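Kolum Manipulation Stack
Software sync, minutes
Wednesday, December 1, 2021
Present: control, perception, planning, tooling
Previous minutes accepted without changes.

1. Grasp state (control)
Foley build 5 now reports grasp state from finger position and contact force together. Thin rigid objects were being flagged as empty when the fingers closed almost fully. Threshold moved to the config file. Control to add a regression case.

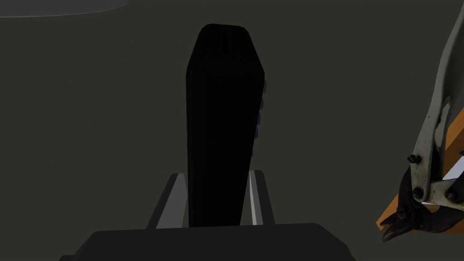 Fig. 1. Wrist view, black object between the fingers.

2. Segmentation of dark objects (perception)
Masks on black objects against the dark gray background remain unstable. The outline is faint and the depth edge is doing most of the work. Proposal to weight depth higher at low contrast was agreed for simulation only. The retraining set stands at 3,980 rendered frames. 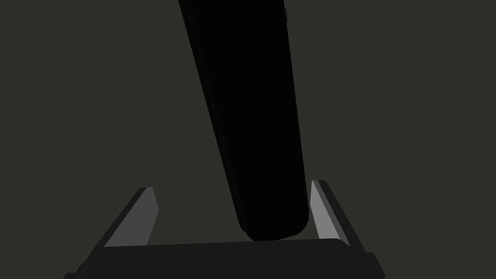 Render: Kolum / Etalport simulator

The fingers are open in this view, with the rounded end close to the palm. Perception asked for the palm to be masked out before the distance estimate. Control has the gripper mesh and will supply it.

3. Wrist camera and localization (planning)
Views with few features were discussed. Plain wall gives the matcher very little; the window frame is usable. Planning will drop pose updates when the match count falls under 100 and hold the last good estimate.

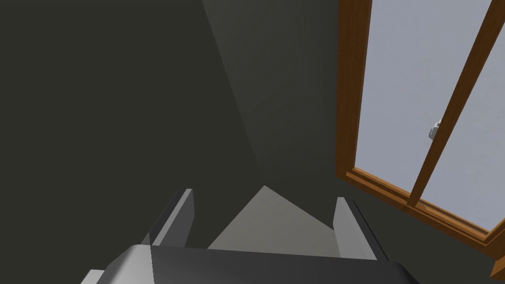

Fig. 2. Wrist view toward wall corner and window.

4. Two-arm planning (planning, tooling)
Plilum still plans the 2 arms in sequence. Joint planning is in a branch and is slow near the countertop edge. Tooling wants camera roll stored with each episode so that tilted views can be leveled in the viewer. Agreed. Field name to be settled by email.

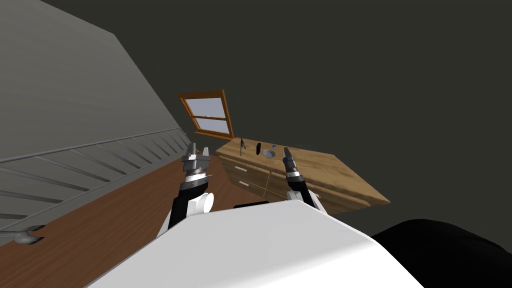
Fig. 3. Both arms and the cabinet, before roll correction.

5. Actions
Control: regression case, gripper mesh.
Perception: depth weighting behind a flag.
Planning: match cutoff, timing report on the joint branch.
Tooling: roll field in the episode log.

Next sync in December, date to follow.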